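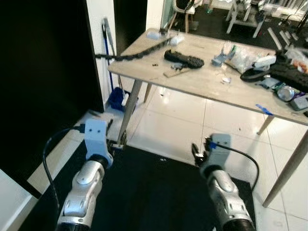
by Yatziri Jaramillo | Filed under: Bench Notes, Buying | Updated November

How to budget for a two-arm setup without blowing it on the arms

Quick one. Consuelo Sandoval emailed asking what she should put on the purchase request for a tabletop two-arm station, cleanup and sorting type tasks, small office. I sent her a mess of notes. These are the same notes, slightly less of a mess.

Short version: arms are the line everybody argues over. The stuff that sinks you is cables, grippers, mounts, floor space, and the pile of things you want the robot to pick up. Budget those first.

Step 1. Write down the task before you open a catalog

One sentence. "Clear mixed small items off a table into a box." Good enough. Then list the worst objects you'd want it to handle. Crinkly clear bags, soft packets, metal cans, thin flat pieces, odd black things with treads. If your list is all neat blocks you're going to buy the wrong gripper.

Do the list standing at a real table. Not at your desk. I did mine at my desk the first time and forgot plastic bags completely.

Step 2. Reach

Measure from where the arm bases will sit to the FAR edge of the table. Not the middle. Then measure down to the lowest surface you'll use, a chair seat or the floor. Most people only plan for tabletop height, then two weeks in they want the arms working out of a box on a chair and the angles are bad.

Write both numbers on the request. A vendor who won't give you reach at a given height, with the gripper on, move along. Vekley quoted me reach to the wrist only. Had to ask twice.

Step 3. Grippers, and spares

Two-finger parallel is fine to start. Things to ask for in writing:

- finger tips sold separately, or only as a full set?
- how many screws to swap one, and what size driver
- where does the cable exit, side or top
- what happens to the cable when the wrist goes all the way over

That last one cost me. Cable loops need slack and slack catches on stuff. A strip of tape near the connector is a decent stopgap and I still use it, but put a proper strain relief on the budget. Cheap part. Order it with the arms or you'll never order it.

Spare fingers: I order 6 at a time now. Started with 4, ran out, waited on shipping with everything sitting idle.

Step 4. Lead times

Ask for lead time on the smallest part, not the biggest. Brandura had arms in stock and no cables. 90 days on the cables! The arms sat in their boxes the whole time and the warranty clock was already going. Now I ask when the warranty starts, ship date or power-on. Get that in the email thread, not over the phone.

Step 5. Floor and power

Tape the footprint on the floor before you buy. Walk around it. Open every door near it all the way. Leave room for a person to stand at the end of the table and reset objects, becuase somebody is going to be doing that all day.

Check the floor too:

- tile: bases and carts can creep, budget for rubber feet or a mat
- carpet: a base on casters sinks and your calibration drifts, get a rigid plate under it
- glossy floor plus big window: reflections in the camera, price out a blind

Faustino Quezada did the power side for ours and his rule is one circuit for the station, nothing else on it. No coffee maker. We put in a strip with a reachable switch, and the e-stop goes where a short person can hit it. I am the short person. 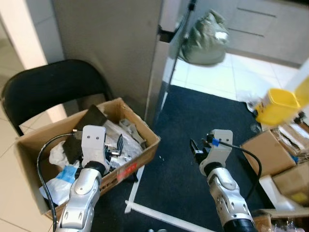
Keep a separate line for boxes and props. Sounds silly, it isn't. You'll go through cartons, bags, packets, bits of packaging, and you want more than one size of carton. Save the packaging everything ships in, that's free test material. Folding chairs are handy as a second height and cost next to nothing. Buy two the same so you can swap one out and not redo your setup.

Step 6. The actual request

Order I use. Copy it.

Arms (pair)
Grippers (pair) + spare fingers
Cables, full spare set
Strain relief, tape, ties
Mounts and base plate
Camera and mount
Computer
Power strip, e-stop
Props and boxes
Shipping both ways (returns!!)
Hours for setup
Hours for the person resetting objects

Last two get cut every time. Fight for them. Elie Sayegh in our purchasing office wanted them moved to "general labor" and I said fine as long as they exist someplace. They got moved and then they got approved, so, ok.

Step 7. Compare quotes on one sheet

Same rows, one column per vendor. I had Brandura, Vekley and Miettinen. Blank cell means they didn't answer, leave it blank, don't guess. Miettinen's sheet had the highest arm price and the fewest blanks and the total came out in the middle once cables and fingers were in. Wouldn't have seen that from the front page of the quote.

Ask each one for a loaner week. One said yes.

Phasing

If money's tight buy one arm's worth of everything plus the mounts for two. Second arm next cycle. Don't do it the other way round, two arms and no spares. Check the vendor will still sell the same revision later, Berenice Valdovinos at Vorkwood got stuck with a left and a right from diffrent revisions and the brackets don't take the same screws.

Will add the spreadsheet when I get it cleaned up. Questions in the comments, I check them mornings before 9.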